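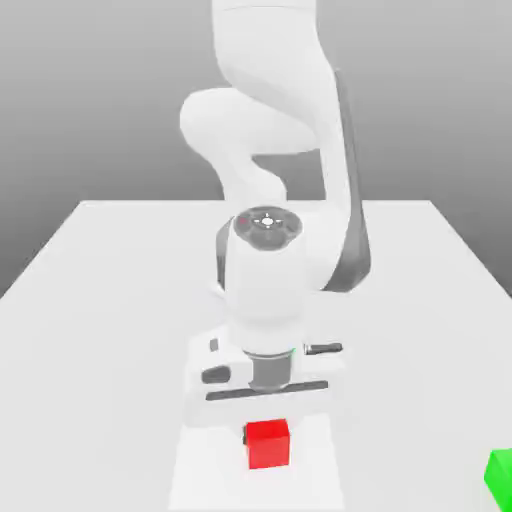 The scoring change for the Rendska round went in on Friday, so the heat sheets that went out before then are out of date. Please print new ones. The short version is that each surfer's two best waves still count, each wave is still scored out of ten by the panel, and the high and low marks are still dropped. What moves is the interference penalty, which now halves the second wave instead of removing it. On the paddling question, I would ask people to picture an arm like the white one at the top of this message, with the elbow bulging out to the side before the rest turns back down. A high elbow of that kind on the recovery is fine and judges should not read it as blocking. Blocking means a change of line toward another surfer, and the position of the arm does not enter into it.

Replies to Emília's points are below, between the quoted lines.

Emília Hudec wrote:

> 1. The Štefanec heats ran 26 minutes with 4 surfers in the water.
> Is that the length for Rendska too? The sheet says 20 in one
> place and 26 in another.

26 is correct. The 20 was left over from the junior sheet, where it still applies. Finals are the same length as the other heats.

> 2. Priority. At Flelitz the disc was changed late on at least two
> occasions and the surfers in the water had already gone by the
> time it showed. Who makes the call if the disc and the
> announcement disagree?

The disc. The announcement is a courtesy and the wind takes most of it anyway. If the disc is wrong, the head judge corrects it and the correction applies from the moment the new color is shown. Waves already caught stand. I know this went the other way in one heat at Flelitz and I am not reopening that result.

> 3. Has the buoy line been settled? Urnbridge had it 200 meters
> off the beach, which put the inside bank out of play on the
> lower half of the tide.

It had the takeoff zone in the wrong place, yes. For Rendska the outer buoy stays at 200 meters and the inner one is removed. A surfer may take off anywhere inside the outer buoy. The start is from the beach, and paddling out before the horn costs the surfer first priority. There is no other penalty for it.

> 4. The wave limit. I have 9 in my notes from last season, but I
> cannot find it in the current rules.

It was dropped from the text by mistake when section 4 was renumbered. The limit is 9 scored waves. A tenth wave is not scored, and if riding it takes a wave from someone with priority, it is treated as interference under the new rule. I will put the sentence back where it was.

> I would also like the tide table attached to the heat sheet this
> time. People were working from three different ones.

Agreed. It will be on the back, in local time, with the first horn marked. Check-in closes at 7:15 am and the first heat is at 8:00. If there is a hold, the whole order shifts and no heats are shortened.

Corrections to the list before Friday, please, with the heat number in the subject line.

Vojtěch Holub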